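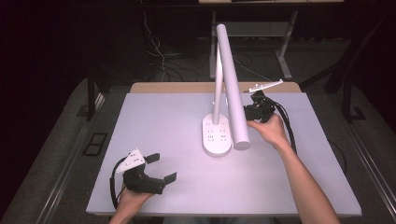 Where should a task lamp stand on a shared work table? At the back of the table, on the side opposite the writing hand, with the arm raised so that the light falls in front of the reader.

3.2 Lamp position and the folded arm

The study of shared tables at the Clenwood reading rooms covered 170 work places over one term, beginning in March. Earlier work by Hoxha and Brunet treated the lamp as a fixed source of light. Our records suggest that it is better understood as a piece of table furniture that people move, fold and put away, often several times in one visit.

Figure 4. White desk lamp near the center of a white tabletop, arm folded down toward the table. The rounded end of the arm is just to the right of the base, and the controls are on the upper face of the base.

In the folded position shown in Figure 4, the lamp does not reach outward but still claims the middle of the table. Readers who found a lamp left this way tended to work around it - books to one side, notes to the other - before they thought of moving it. Placing the controls on the base has a related effect. Papers laid over the base hide them, and readers at the Batden site described pressing them by accident when they reached across.

Kuroda proposed a marked parking spot at the rear corner of each table. We tested this at 5 tables in the Batden room. Readers returned the lamp to the mark in almost 100 visits, although many left the arm raised. The remaining visits are discussed in Section 3.4, together with the interview notes collected by Hodoroagă and Royer.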